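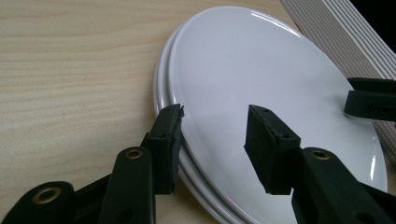

안녕하세요, 점심 드시고 제일 졸린 시간에 와 주셔서 감사합니다. 오늘은 로봇에게 일을 '손으로' 가르치는 이야기를 좀 해 보려고 해요. 저희 팀이 지난 1월부터 매달려 온 게 그릇 정리인데요, 처음에는 원격 조종으로만 했고, 지금은 사람이 그리퍼를 직접 손에 쥐고 시연하는 방식을 같이 씁니다. 화면에 흰 접시 두 장이 포개져 있지요. 윗접시가 살짝 비켜 있어서 아랫접시는 왼쪽으로 테두리만 가늘게 나와 있고요. 우리가 저런 접시를 집을 때는 어디를 잡을지 생각도 안 하잖아요. 그런데 시연하는 사람은 그걸 매번 정해야 합니다. 한 장만 집을까, 두 장을 같이 집을까. 손가락을 테두리에 어느 각도로 갖다 댈까. 오늘 이야기의 절반은 이 질문이라고 보셔도 됩니다.

(여기서 잠깐 쉬기. 식당이나 카페에서 일해 보신 분 계신지 손 들어 달라고 하기. 손이 적어도 당황하지 말고 넘어갈 것.)

먼저 원격 조종 이야기부터 할게요. 저희가 Stenov라고 부르는 장치가 있습니다. 책상 앞에 앉아서 작은 팔을 움직이면 건너편의 큰 팔이 따라 움직이는 구조예요. 장점은 분명합니다. 로봇이 직접 한 동작이 그대로 기록되니까, 나중에 로봇이 못 하는 자세가 섞여 들어올 걱정이 적어요. 단점은, 이게 정말 답답합니다(웃음). 손끝에 아무 느낌이 없어요. 접시에 닿았는지 안 닿았는지를 눈으로만 판단해야 하니까 다들 마지막 몇 센티미터에서 숨을 참더라고요. 저도 처음 앉은 날에는 어깨가 뭉쳐서 저녁에 파스를 붙였습니다.

그래서 손에 드는 쪽으로 조금씩 옮겨 갔습니다. 그리퍼를 쥐고, 그냥 자기가 하던 대로 접시를 집어서 옮기면 됩니다. 손가락이 그릇에 닿는 느낌이 손으로 바로 전해지니까 처음 해 보는 분도 금방 익숙해지세요. 저희가 모은 시연이 모두 200회인데, 그중 173회가 손으로 한 것이고 나머지가 원격 조종입니다. 여기서 다시 검토하고 학습에 쓰기로 남긴 게 159회예요. 버린 것들이 아깝지 않으냐고 많이들 물어보시는데, 아깝지요. 그래도 시연자가 중간에 마음을 바꾼 기록은 빼는 편이 나았습니다. 한 장을 집으려다가 두 장을 집고, 다시 놓고, 이런 것들이요. 사람이 보면 귀여운데 로봇이 배우면 접시 앞에서 한참을 망설입니다.

(다음 장으로. 물 한 모금.)

이제 저희가 시연자분들께 드리는 부탁을 말씀드릴게요. 안내문 이름은 Ridton 노트인데, 처음에는 길었다가 지금은 한 쪽으로 줄었습니다. 시작하기 전에 몇 장을 옮길지 소리 내어 말해 주세요. 테두리에 다가갈 때는 평소보다 조금 천천히 가 주세요. 손가락을 닫은 다음에는 바로 들지 말고 한 박자만 기다려 주세요. 이 한 박자가 저는 참 좋습니다. 나중에 기록을 나눌 때 '집기'와 '들기'의 경계가 또렷하게 보이거든요. 그리고 실수하면 실수한 대로 끝까지 하고, 끝난 뒤에 표시만 해 주시면 됩니다. 중간에 멈추고 미안하다고 하시는 분이 정말 많은데, 미안해하실 일이 전혀 아니에요!

흰 접시에 대해서도 한 말씀만 드릴게요. 유약이 반질반질하면 빛이 테두리를 따라 길게 맺히고, 흰 면끼리 겹치면 어디서 한 장이 끝나는지 헷갈립니다. 저희는 처음에 조명을 바꿔서 이걸 없애 보려고 애를 썼는데요, 결국은 그냥 두기로 했습니다. 실제 주방 조명이 우리 사정을 봐주지는 않으니까요. 대신 시연하는 시간대를 나눠서 아침 빛에서도 하고 저녁 형광등 아래에서도 했습니다. 상판도 바꿔 가면서 했고요. 밝은 나무 위에서는 손가락 그림자가 부드럽게 지는데, 스테인리스 위에서는 또 전혀 다르게 보입니다.

(시간 확인. 늦었으면 다음 문단은 건너뛰고 질문으로.)

Tuncer 쪽 로봇 팔로 옮길 때 겪은 일도 잠깐 소개하겠습니다. 사람 손목은 생각보다 훨씬 잘 돌아가요. 손으로 시연할 때는 접시 옆으로 슬쩍 눕혀서 들어가는 동작이 아주 편한데, 팔에 그대로 시키면 팔꿈치가 갈 데가 없는 경우가 나옵니다. 그래서 지금은 시연자 앞에 작은 화면을 두고, 손목이 60도 넘게 기울면 색이 바뀌게 해 두었습니다. 강제로 막지는 않아요. 색만 바뀌어도 다들 알아서 자세를 고쳐 주시더라고요.

준비한 내용은 여기까지입니다. 기록을 정리하는 도구 Skureo는 쉬는 시간에 뒤쪽 책상에서 보여 드릴 테니 편하게 오셔서 만져 보세요. 그럼 질문 받겠습니다. 앞줄부터 마이크 돌려 드릴게요.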